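3.2 Household laundry survey, Vamley and Condow

Diary forms went to 64 households, two waves. Instructions kept short on purpose: write down every load, what went in, water setting, how it was dried, who folded. First wave had a box for "mixed load" and it got ticked far too often, so we took it out for the second. Bragança coded the Vamley diaries, Degefa the Condow ones, and they swapped a batch to check each other. Disagreements mostly over what counts as a towel (bath mats? dish cloths?). We settled on: anything used to dry a person or a dish. Mats out.

Total loads logged, 918. Whites were the most common single category in both towns. Drying on a line was more usual in Condow, where lots are bigger and the homeowner rules allow it. Several Vamley respondents wrote in the margin that they would line dry if they could.

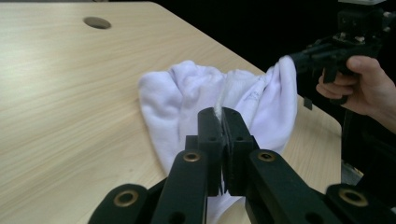 Figure 4. White cloth on a wooden tabletop, gathered into loose folds.

Folding was the part people had most to say about. We hadn't planned for it. The form gave it one line and respondents ran over onto the back. Many left clean laundry unfolded overnight, some for 2 days or more, and used it straight from the pile. Kincaid (see section 5) reads this as a storage problem. Campos thinks it is time. The diaries can't seperate the two and we won't try here. One Condow respondent: "Washing is the machine's job. Folding is mine, so it waits."

Towels got folded sooner than clothes, in both waves.

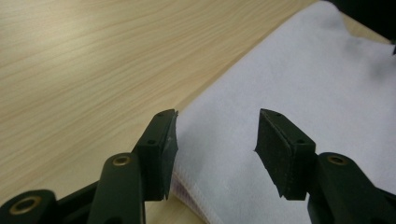
Shape matters too, probably. A towel is a rectangle and goes in one stack, shirts have to be sorted by person first. Households with only one adult showed less of a gap between towels and clothes, which fits. Small group though, 9 diaries, so take it lightly.

Water settings next. Hot for whites was still the default, even among respondents who said elswhere on the form that cold gets them just as clean. Asked why at the follow-up call, most said habit or a parent. Goicoechea's earlier work in Cabello found much the same. Detergent amounts we dropped: too many blanks, and cap sizes differ by brand.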